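Yanti Wibisono took the night shift at Bolger because it paid 200 more a month, and because the room was quiet after the day people left for Rekville.

The job was candy. She sat at the controls, moved her hands, and the two arms on the table moved with them. Pick up a candy, put it in the bowl. Kartini Raju had trained her in one evening and told her to go slowly.

"It learns what you do," Kartini said. "If you hesitate, it learns that too."

The counter on the wall said 3,895 when Yanti sat down in December. She did fourteen runs before her break.

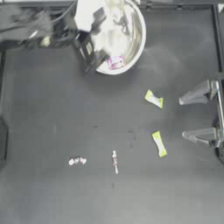
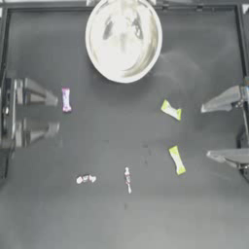
Candy runs, from the table and from the gripper. 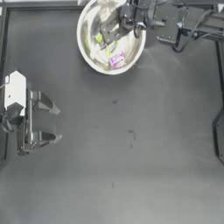
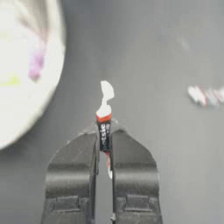 At two in the morning Cosimo Pace came in with coffee and stood behind her chair.

"You're squeezing early," he said.

"My father did that. He fixed watches. He always closed the tweezers a little before he got there."

"Do you want to throw the run out?"

She thought about it. The left arm was waiting over the table, open, as still as her own hand.

"Keep it," she said.

In spring they let Bilby run by itself. That was the name of the program, and Freya Cropper had picked it. Yanti drove in from Trastalstead on her day off and stood at the back with her coat on. Freya pressed a key and stepped away.

The arm went out over the candies. Just above the first one, before it was low enough, the fingers began to close. They stopped, dropped the last bit of the way, and took hold of the wrapper.

"We can train that out," Freya said. "It costs us half a second."

Yanti watched it go back for the next one.

"How long would that take?" she asked.

"A week."

She buttoned her coat and asked if she could see it go once more.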